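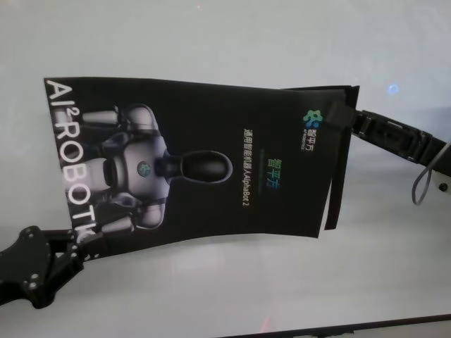
Fig. 1. Folded brochure, black cover, white capitals down one side.

Printed Matter and Display, Unit 2
Handout for the February session. Instructor: Adwoa Asante

Dark covers
A black cover flatters almost anything printed on it, including fingerprints. Clients love it on screen, where no one has thumbs. Milline ordered 2,879 brochures in solid black and asked Rodel Yap, some time after delivery, whether the creases could be made less white. They could not. Score before you fold, and budget for spoilage.
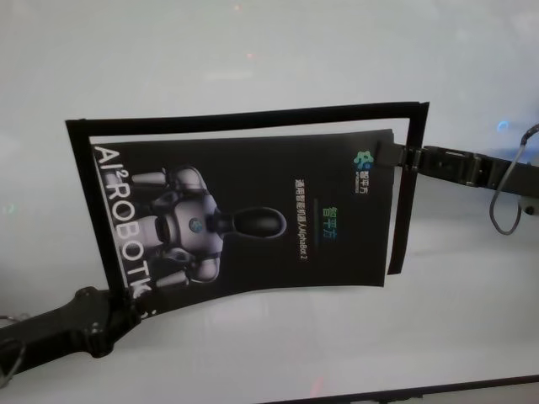 Color on a dark page should be rationed. Beginners put it everywhere and then wonder why the eye gives up. A near-colorless subject on black leaves you room for very little, and very little is usually enough. On the AlphaBot 2 page the robot is mostly white, silver and gray, so the small bluish-teal emblem on its chest gets noticed right away, and the blue-to-green lettering further along picks up the same idea. Note also what a slight curve does to big capitals – set a few words, bend the proof by hand, and read it again.

Clear sheet and frames
Hold your page under the sheet before you commit to either.

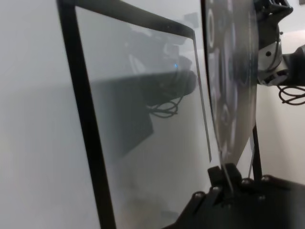

Glossy clear stock over a dark page makes a decent mirror, and visitors will fix their hair in it. Move the lamp first. If that fails, try matte stock, and accept that your blacks will turn to charcoal. Trinidad Dimaculangan has samples of both; return them flat.

Boards and joins
Check every join from visitor height.

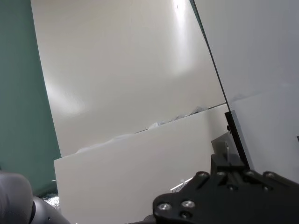
Fig. 4. White boards against a teal-green wall. Note the crumpled strip along the join.

For next time: read page 9 of the course pack and bring one folded piece on dark stock.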